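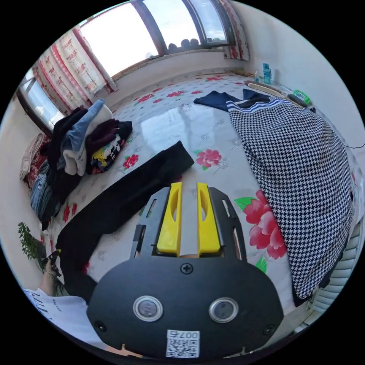
Figure 1. The bed used as the sorting surface, with a black garment laid across the cover.

3.2 Surface and layout
The Villik room was selected for the garment sorting study. The bed has a glossy white cover printed with red peonies and green leaves. Window light reflects off the cover, so dark items were easier to outline on it than pale ones. A large black-and-white houndstooth item occupies the right side, which limits the open area to the middle of the bed.

3.3 Sorting procedure
Each garment was laid flat, smoothed by hand, and assigned to one of 7 groups by fabric weight and color. Folded pieces were stacked on the left side, denim together with sweatshirts and dark shirts. Long garments were kept diagonal to the bed until the stack was complete - folding them earlier disturbed the pile. The Hamada folding sequence was used for all tops.
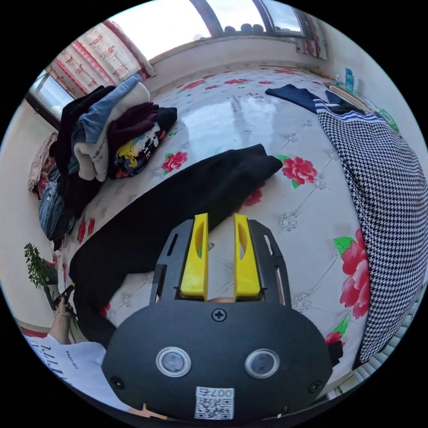
3.4 Results
The log contains 1,144 folds, of which 303 were repeated after the first attempt failed the edge check. Stack height was limited to 80 mm. Most repeated folds involved printed shirts. Thick denim held its shape without correction.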